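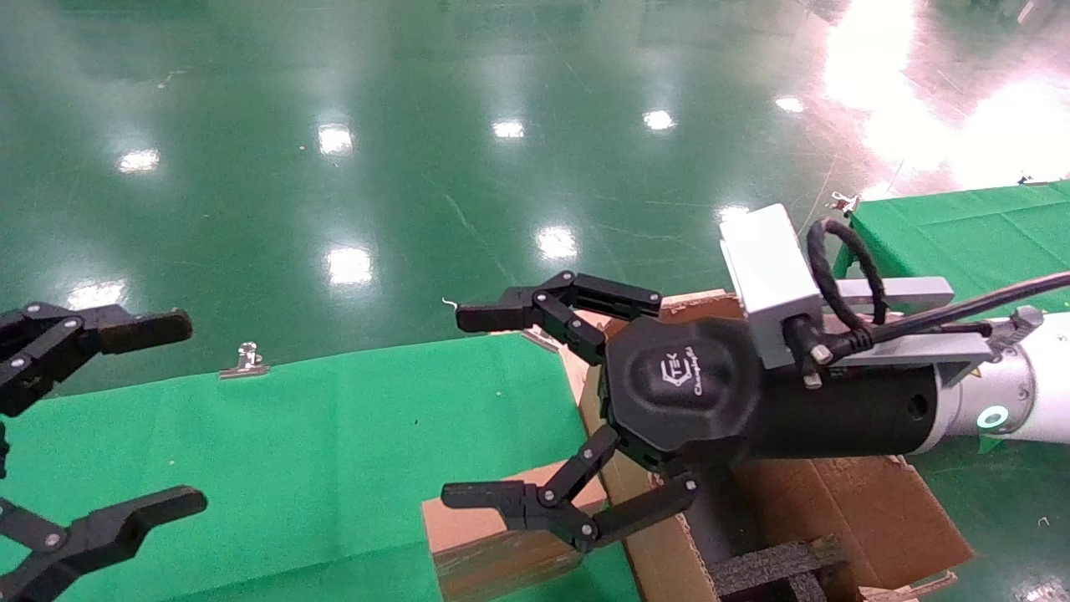

3. Teaching the task by remote control

In our project the two arms are guided by one operator, who holds a controller in each hand. Each gripper has three fingers, and they open and close together with the trigger. The green tables have a cardboard box between them, and the task is to put parts into it.

Ro-un Wi and I recorded 235 demonstrations in March 2023. We removed 13 of them, as the operator had stopped in the middle of the movement. At first we moved too fast and the recorded paths were not smooth. After two days of practice it became better. The left arm is still more difficult for me to control than the right one.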